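Week 9: How a tablet is made
Handout, Irnstead evening course

Powder has to flow before it can be pressed. Fine powder sticks and bridges in the hopper, so it is usually turned into granules first, wet or dry.

Filler – most of the weight when the dose is small. For a 2 mg dose in a 400 mg tablet, mixing is the hard part.
Binder – holds the granules together.
Lubricant – goes in last. Mix it too long and the tablets come out soft.

Tests we will cover: weight, hardness, crumbling, breakup time in water. Coatings are next week.

Read chapter 4 up to the section on capping. Bring the worksheet.

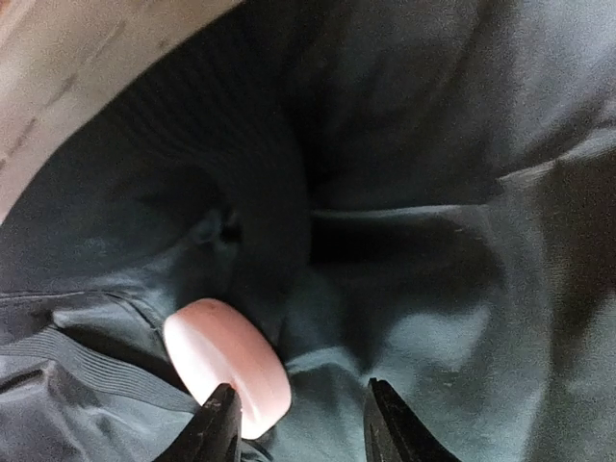
Darcy McIntyre asked whether dry granulation still needs a binder, and thought the worksheet answer to question 6 left that open.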